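Hevau Bartenders' Circle
Minutes of the August meeting

Place: upstairs room, Pondell Bar
Start: 3:15 p.m.
Present: 13 members, and one guest from the Soriano distillery
Apologies: 2 members, both working the afternoon shift

1. Minutes of the previous meeting

The minutes were read and accepted with one correction. Under "Glassware" the text said that the circle would buy coupes. It should say that the circle would borrow them from Pondell and pay only for the broken ones.

2. Autumn vermouth competition

The main subject of the afternoon was the vermouth competition, which the circle will hold for the first time this autumn. The chair reported that 53 entry forms have arrived. Four of them have no recipe attached, and the secretary will write to these bartenders and ask for the missing page before the end of the month.

It was discussed whether each drink must contain a minimum quantity of vermouth. Some members wished for 30 ml, others found this too strict for a long drink. After a vote it was decided that vermouth must be the largest alcoholic part of the drink, without a fixed number. The rule will be printed on the first page of the rules, where it can be easily found.

Homemade syrups are permitted. Homemade bitters are also permitted, but the competitor must bring the full list of ingredients for the judges. Smoke under a glass cover is not permitted, because last year at the Brulisico evening the alarm was activated two times.

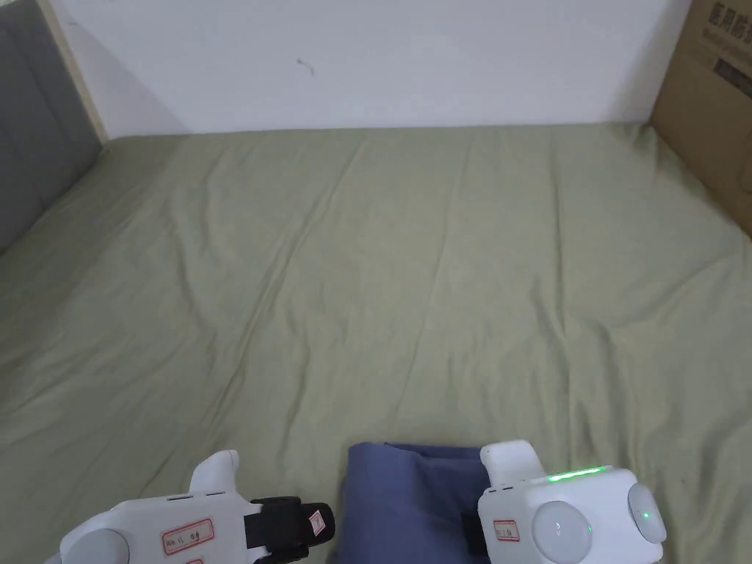
3. Judging

There will be three judges at the tasting table and one technical judge behind the bar. The points are divided as follows: taste 50, aroma 15, appearance 15, technique 20. One member asked to give points also for the story of the drink. The proposal did not pass, but the competitors may still speak while they work if they like to.

Each competitor makes two identical drinks in seven minutes. For every started half minute over the time, the technical judge takes away two points. The clock must be placed so that the competitor can see it — this was a complaint at more than one competition in the region.

The guest from Soriano offered to send a person to the tasting table. The circle thanked for the offer but prefers that the sponsor does not judge. The guest accepted this in a friendly way and confirmed that the bottles will be delivered anyway.
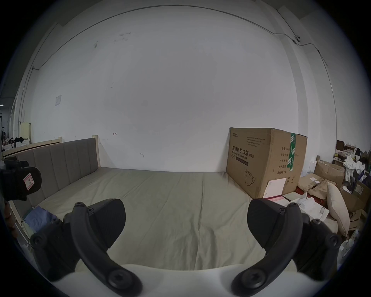 It was also agreed that the judges do not receive the names of the competitors before the final. The drinks of the first round will be carried to them by number, from the kitchen side. The bar team of Pondell has the needed trays and will lend them.

4. Money

The cash box holds 254 dollars after the payment for printing. The entry fee stays the same. Ice is the biggest open cost, and two offers were compared. The cheaper one does not include delivery on the same morning, so the members chose the other one. Brulisico will again pay for the prize of the winner, but wishes to choose it alone.

5. Training afternoon

Several younger members asked for a practice session before the first round, mostly for stirring, dilution and free pouring. Pondell can give the bar from 1 p.m. until 4 p.m. Everybody brings their own mixing glass and spoon. The members with competition experience are asked to come also, even for one hour only.

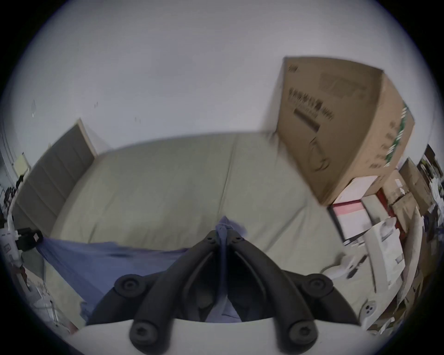

Gripper over the bed, with the fabric between its fingertips.

6. Other matters

The key of the storage cupboard is missing. Whoever has it, please leave it at the Pondell bar in an envelope.

One member proposed a visit to the Soriano distillery in spring. There was interest, but the bus must be paid, and the question was moved to the next meeting.

The meeting closed at 5:40 p.m. The next one will be in the same room, and the list of tasks goes to all members by email.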